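Werkstatt > Notizbuch > Flultenside > Eintrag

31. März 2023

Drucken | Per E-Mail senden

Aufräumtag im Wohnzimmeraufbau. Ich hatte gehofft, vor April darum herumzukommen, aber im Plan für Flultenside steht »Kleinmüll, Teppich«, und im Plan habe ich es selbst eingetragen.

Zuerst die Tütenfrage. Die Rolle von Marti ist leer, also die klaren Beutel von Jallano genommen. Sie sind für unseren Eimer zu groß. Man kann den Überstand nach innen stopfen, dann fällt er beim ersten Einwurf hinterher, oder man schlägt ihn außen um, dann sieht der Eimer aus wie ein schlecht verpacktes Geschenk. Ich habe mich für das Geschenk entschieden. Gummiband um den Rand wäre die richtige Lösung, die Gummibänder liegen laut Liste in Kiste 14. In Kiste 14 liegen Kabelbinder und eine einzelne Socke.

Der Teppich bleibt vorerst. Inventarnummer 1552, beige, große Blüten in Dunkelblau, Braunrot und einem Grau, das sich kaum traut. Ich nenne sie Chrysanthemen, im Inventar steht »floral«. Für ein gemütliches Zimmer taugt er. Zum Wiederfinden von Kleinkram taugt er nur bedingt: Auf dem Beige geht ein weißer Schnipsel gern unter, auf den dunkelblauen Blüten liegt er dafür wie auf dem Präsentierteller. Wer etwas fallen lässt, möge bitte auf Blau zielen.

Müllsatz wie gehabt: zerdrückte Dose, Papierserviette, durchsichtige Plastikflasche mit rotem Deckel, dazu helle Kleinteile. Ausgelegt wird ein Stück vor dem Eimer, mit Abstand zum Couchtisch, sonst rollt die Dose darunter und der Rest des Nachmittags ist verplant.
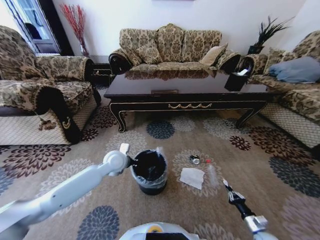
Die Serviette ist und bleibt das Sorgenkind. Frisch aus der Packung liegt sie zu flach auf dem Flor, fest geknüllt ist sie eine Kugel und damit keine Serviette mehr. Brauchbar ist der Zustand dazwischen, einmal knüllen, halb wieder aufmachen, fallen lassen, nicht nachzupfen. Ich habe nachgezupft. Natürlich habe ich nachgezupft.

Bei der Flasche bitte den Deckel drauflassen. Ohne Deckel drückt sie sich beim Anfassen weiter zusammen, und nach ein paar Durchgängen haben wir eine Folie mit Gewinde. Außerdem findet man Rot auf dem Teppich sofort, was ich vom übrigen Zubehör nicht behaupten kann. Pfand ist übrigens kein Argument mehr, so nimmt die kein Automat.

Dose: vor dem Auslegen mit dem Finger die Kanten abfahren oder, wer an seinem Finger hängt, mit einem Lappen. Scharfe Stücke aussortieren. Der Vorrat im Regal ist auf 11 Dosen geschrumpft, das reicht, solange keiner auf die Idee kommt, sie ordnungsgemäß zu entsorgen.

Reihenfolge beim Einräumen: Kleinteile zuerst, Flasche zuletzt. Andersherum stellt sich die Flasche quer und alles Weitere bleibt oben auf ihr liegen. Steht so auch schon auf Blatt 1139, Abschnitt Onton, den ich offenbar geschrieben und danach nie gelesen habe.

Offen:
- kleinere Beutel bestellen, Eimer vorher messen
- Gummibänder suchen oder kaufen, Kiste 14 neu beschriften
- Teppich saugen, auch unter dem Couchtisch
- Socke: Eigentümer bitte melden

2 Kommentare | 3-mal geteilt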